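白桌面常见问题（Levside 旧桌翻新小铺）

桌子卖出去以后，大家来问我的事情翻来覆去就那么些，聊天记录里翻半天也找不着，干脆都搬到这一页来。我是 Delia Manole，店里擦桌子、打包、回消息的都是我，木工活归 Mulugeta Wako。有些问题是他在旁边口述我打字的，所以读起来要是忽然变得很严肃，那一段多半是他的。

你们卖的都是什么桌子？

白面的大桌子，旧的，收回来以后重新清洁、修边、换脚垫，再卖出去。做手工的、画图的、摆电脑的都有人买，还有一位客人买回去专门包饺子（我看过她发来的照片，一桌子饺子，壮观！）。我们不收玻璃面，也不收折叠桌，收过一次折叠桌，合页把 Mulugeta 的手夹了，从此免谈。

为什么专挑白的？

我喜欢。白桌面亮堂，放在屋子深处也不显得闷，找小螺丝、找针、找掉下来的珠子都比深色桌面快得多。缺点你们也都知道，脏了特别明显，这一整页差不多都是在讲这个缺点。

尺寸有哪些？

目前固定有货的是宽 63 厘米和宽 87 厘米两种，长度看收到什么，每张都写在单页上。63 的适合靠墙，人坐在一边用；87 的可以两个人面对面坐，中间还能放点东西。我自己家那张是 87 的，当初嫌大，现在一半堆着书，也就习惯了。量房间的时候记得把椅子往后拉的地方也算进去，很多人只量桌子，送到了才发现椅子顶着柜门。

旧桌子上的印子，你们会全部弄干净再卖吗？

能擦掉的都擦掉，擦不掉的写清楚，价格也跟着走。我们分三档：浅印、中印、花脸。“花脸”是 Fuad Fikre 起的名字，他第一次来店里帮忙就指着一张桌子这么叫，后来熟客都跟着喊，我就改不回来了。花脸桌最便宜，卖得也最快，做手工的人反正还要往上面滴胶水，谁在乎呢。

怎么看桌面上的印子是哪一种？

先别急着上清洁剂！很多人一看见脏就抓起最厉害的那瓶往上喷，结果印子没掉，那一块反而比周围更雾。我的习惯是早上把桌子推到窗边，人蹲下来，视线差不多和桌面平齐，顺着光看一遍。浮在表面的东西这时候会有一点点凸起或者反光，指甲背轻轻一刮也有感觉；要是完全平，摸不出来，那它大概已经进到面层里去了，得换办法。

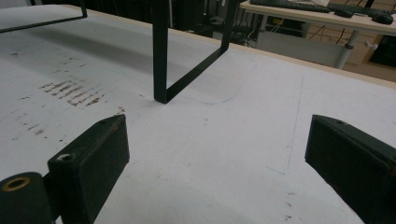

白桌面我一般分区处理，一块一块来，笔印归笔印，棕色的归棕色的，混在一起擦只会把颜色带得到处都是。每一区用一块干净的白棉布，擦完看看布上有没有颜色，有颜色就说明还在掉，继续；布一直是白的就停手，换下一个办法。像照片里这种桌面，黑色金属架底下绕着一道弯弯的淡蓝色笔线，我会把架子挪开，从线的一头开始蘸酒精，一小段一小段地点着擦。左边那几排斜斜的棕色短印子要另外对付，先用温水加一滴洗洁精敷着，等几分钟再擦。那些零星的小点子放到最后，通常擦大块的时候顺手就带走了一些。

蓝色笔印到底用什么擦？

要看笔。圆珠笔我用酒精棉片，水性笔先用湿布，铅笔用橡皮（白橡皮，别用带颜色的，蹭上去更麻烦）。分不清是什么笔的时候就从最温和的开始，湿布，洗洁精，酒精，一级一级往上加。擦的方向是从外往里收，不要画圈往外抹，我见过有人把一道细线抹成一片淡蓝的云，Chaltu Gebremichael 那张桌子就是这么来的，她现在管那片叫“天空”，坚决不让我动。

棕色的印子呢？

棕色最难猜。茶、咖啡、胶、木头染色剂、锈，干了以后都能长得差不多，只看颜色谁也说不准，我也不行。发照片来问我“这是什么弄的”，我只能回你“可能是”，真要知道得动手试。顺序是这样：

温水敷五分钟，白布擦，看布。
加一滴洗洁精，再敷，再擦。
小苏打调成糊，薄薄抹一层，放到半干，湿布带走。
还在，就换柠檬汁，只点在印子上，一分钟内擦净，再用清水过两遍。

柠檬汁这一步请先在桌子背面或者不起眼的角落试一下。小苏打和柠檬汁也别一起上，冒一堆泡泡看着很热闹，泡泡完了两样都白费。

魔术擦可以用吗？

可以，轻一点，少用。它的原理就是磨，亮面的桌子磨多了会哑，哑了就回不去。我只在鞋印和橡胶蹭出来的黑道上用它，擦三五下就收手。有客人问能不能拿它天天擦桌子……不能！

桌面上有一道细细的线，是裂了吗？

先擦，擦掉了就是笔印或者灰。擦不掉，用指甲横着划过去，卡指甲的是划痕或者接缝，不卡的可能只是面层下面的纹路。拿不准的话，手机贴近拍一张，再退远拍一张，两张一起发给我，光从侧面打过来会清楚很多。真的裂开的桌子我们不卖，运输途中弄坏的另说，看后面那条。

桌上放金属架子，会不会把白面弄花？

底下没垫东西就有可能，尤其是扁条弯出来的那种，脚窄，重量都压在一小条上，拖一下就是一道。所以两件事：垫，和抬。垫可以用毛毡贴，也可以用薄软木片，我店里用的是 Zakton 的黑色毛毡，一卷剪着用，粘得挺牢，夏天也没见它滑脱。抬就是搬架子的时候两只手拿起来，别推着走。黑漆的架子还要看看底面的漆有没有掉，掉了漆的地方沾了水放久了会生锈，锈印留在白面上就是上面说的那种棕色，难弄得很。

摆放架子想每次都回到同一个位置，可以在桌上描线吗？

你的桌子，你说了算，不过我会劝你别直接画。贴纸胶带，或者在胶带上画线，都行，撕掉就没了。我自己年轻的时候也直接拿笔沿着东西描过一圈，想着以后擦，后来那东西换了地方，线还在，跟了我好几年。胶带也有讲究，美纹纸贴一两个星期没问题，贴一个夏天再撕，胶就留在桌上了，那时候用食用油搓一搓再洗。

影子看着像污渍，怎么分？

别笑，这个问题真有人问过，我自己也上过当！一月份下午光斜，桌上随便立个架子都能拖出一大片灰，我拿着抹布擦了半天，后来抬头一看，灯在那边。把东西挪开或者换个方向看，会动的就是影子。

浅木色的桌边怎么保养？

白面擦得再勤，边上也别忘了，但边上别用酒精。木边用拧得很干的布擦一下，再用干布收一遍，半年上一次木蜡油就够了。上油的时候沿着白面贴一圈美纹纸，油渗到白面边缘会发黄。Mulugeta 要我写上：油布用完摊开晾干再扔，不要揉成一团塞进垃圾桶，会自己发热，有起火的危险。这一条请当真。

木边起毛刺了？

细砂纸顺着木纹走几下，别来回横磨，擦掉粉，再上一点蜡。要是边条翘起来了就别自己往里灌胶水了，拍照给我们，翘得不多的话 Mulugeta 可以教你用夹子夹回去，他讲得很慢，你录下来都行。

可以直接在白面上裁东西吗？

请垫切割垫。美工刀一刀下去，面层就开了，以后什么颜色都往那道口子里钻。我们有 40 厘米宽的旧切割垫，跟桌子一起买送一张，送完为止，颜色不能挑（绿的多，灰的少，别来抢灰的了）。

热东西呢？

锅、热熔胶枪、熨斗，统统垫着放。面层烫过会鼓包，有的当时看不出来，过两天才冒头。鼓包我修不了，能做的只有拿台灯底座盖住，Ignacio Ostrowski 就是这么干的，他盖得太顺手，后来又买了第二盏台灯。

平时多久擦一次？

我每天收工用半干的布抹一遍，一个星期用洗洁精水仔细擦一次。做不到每天也没关系，有一件事最好当场做：滴上去什么就马上擦什么。刚滴的咖啡一抹就没，隔一夜就得照着前面那个单子从头来一遍了。

布要用什么布？

旧的白棉T恤，洗过很多遍的那种最好用，剪成手掌两倍大。别用新毛巾，掉毛，还掉色。我有一次用一块红格子布擦湿桌子，擦出来一片粉红，那天谁也不许跟我说话。

清洁剂推荐牌子吗？

洗洁精家里有什么用什么，我没发现哪瓶差别特别大。酒精去药店买。网上那种写着“一喷如新”的，我试过几瓶，有两瓶把亮面喷成了雾面，瓶子我留着当反面教材，来店里可以看。

能送货吗？谁来抬？

本地我们自己送，车是 Yatsenko 租来的小货车，司机帮抬到一楼门口。要上楼的话麻烦提前讲，也请量一下楼梯转角。Osville 那边也送，一周跑一趟，凑够一车再走，急的话可以自己来拉。打包用旧毯子加瓦楞纸，桌面朝里，四个角套纸护角，拆的时候别用刀直接划，真的，有人划过，刚到手的桌子，心疼死我了。

收到发现磕碰怎么办？

18 小时之内拍照发过来，包装也一起拍。能修的我们上门修，修不了的换或者退，随你。超过时间也可以来问，我不会不理人，只是说不清是路上磕的还是家里磕的，大家都为难。

我有一张旧白桌子，你们收吗？

收，先发照片：桌面正上方一张，侧面带光一张，桌边和桌腿各一张。有印子不用提前擦，千万别为了好看拿钢丝球刷！我宁可收一张满是笔印的，也不想收一张刷花了的。价格看过照片给个范围，见到实物再定。

可以来店里学怎么擦吗？

可以，上午十点以后我都在，带上你的问题，桌子带不来就带照片。我手边永远有一两张花脸等着擦，你想练手我很欢迎，抹布管够，茶也有，就是杯子请放在杯垫上。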